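Unit 10: Negligent Discharge and Liability Between Neighbours
Course notes, Dr M. Hawthorne 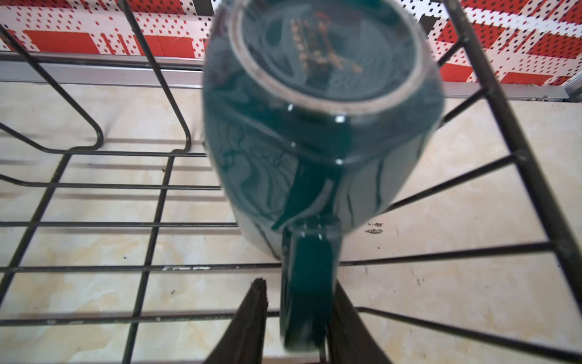
1. Duty. A person who keeps a firearm owes a duty of care to anyone who could foreseeably be harmed by its discharge. Occupiers of adjoining flats fall within this class.

2. Breach. The test is objective. Relevant matters: storage, whether the chamber was checked, direction of the muzzle, drink taken.

3. Criminal charge. Gross negligence requires more than breach. Compare Drisholm (para 27) with Telstead (para 37). In Telstead the landlord, Eze, knew of an earlier discharge and was joined as second defendant.

4. Causation. A thin party wall does not break the chain.

Reading for Monday: Pisharody, ch. 3, and the note at p. 310.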